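Flirnen Reuse and Repair Center
Minutes of the Operations Meeting, Sep 25, 2022

Accept cookies? We use cookies to remember your preferences and to measure visits. Accept all | Manage settings

Chair: Amrit McKinnon
Minutes: Gaétan Melnyk
Present: 8 members. Quorum met.

1. Previous minutes

Approved with one correction. Item 4 should read "lower shelving", not "lower flooring". Melnyk to reissue.

2. Lease on the Poirier Street unit

The landlord has sent a renewal for the Poirier Street unit on the same terms as the present lease, with one change: the tenant would be responsible for the roller door as well as the interior fittings. McKinnon has asked for the service record of the door and has not yet received it. Members agreed that the center should not take on the door without that record. Signature deferred. The present lease runs to the end of December.

Question from the floor on whether the unit could be sublet in part. The lease does not permit it.

3. Storage and intake

Intake of donated goods by weight was 1593 kg for the quarter, the bulk of it furniture and small appliances. Electrical goods are being held too long before sorting. The cage at the rear is full and goods are now stacked in the passage to the loading bay, which must be kept clear under the fire plan.

Agreed:
- Electrical intake limited to two mornings a week until the cage is below the marked line.
- Cathode ray televisions refused at the door. The sign to be reworded.
- Desktop computers to be sorted on arrival into complete, incomplete and scrap, and tagged accordingly.

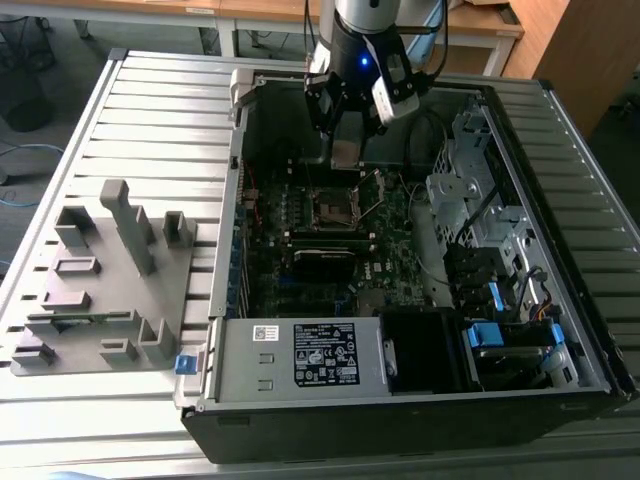

Melnyk noted that the tags in use lose their adhesive in the unheated part of the building. Tie-on tags to be ordered in the same three colors. Existing stock of adhesive tags to be used in the front room only.

The passage is to be cleared before the next fire inspection. Floor tape to be renewed on both sides.

4. Scrap contract

Two quotations were received for collection of mixed metal and boards. Fanden quoted a lower price per ton but requires a full container at each collection. Gikado will collect part loads on 5 working days' notice and provides its own pallets. Given the limited yard space, members preferred Gikado. Concern was raised over the clause allowing a price review at any time. McKinnon to request that reviews be limited to once a year.

Motion: to accept the Gikado quotation subject to the change above.
For: 6. Against: 1. Abstained: 1. Carried.

5. Data handling

The written procedure for storage drives was reviewed. Drives are to be taken out before a machine leaves the sorting area, logged by serial number, and placed in the locked cabinet. The log is on paper and the handwriting is in places illegible. A spreadsheet was proposed. Melnyk will prepare a draft with columns for intake tag, serial number, date removed and method of disposal.

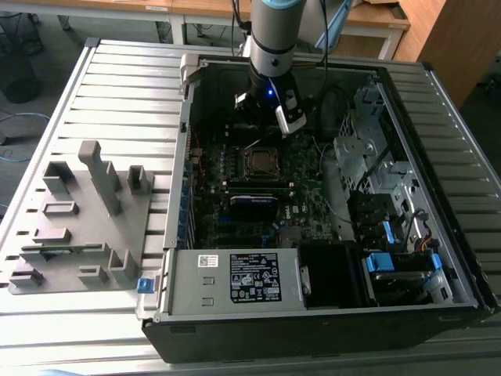 The cabinet has two keys. One is held at the front desk and the other by the chair. A third key was requested for the Saturday shift and declined. The shift lead will sign out the desk key instead, and the sign-out sheet will be kept with the daily cash record.

Retention period for the log was not settled. Carried to the next meeting.

6. Heating and power

The heater in the rear workshop trips the breaker when the air compressor is running. The electrician's report recommends a separate circuit. Cost is estimated at about $640, including the new outlet. Approved from the maintenance budget. Until the work is done the compressor and heater are not to be run together, and a notice to that effect will be fixed to the compressor.

7. Any other business

The kitchen water filter is overdue for replacement. McKinnon to order.

The bicycle stand at the side entrance is loose at one end. Two anchor bolts needed, concrete type.

8. Actions

McKinnon: door service record; Gikado price review clause; electrician booking; water filter.
Melnyk: corrected minutes; drive log draft; tie-on tags; revised door sign.
Unassigned: anchor bolts for bicycle stand.

Date of next meeting to be circulated by email.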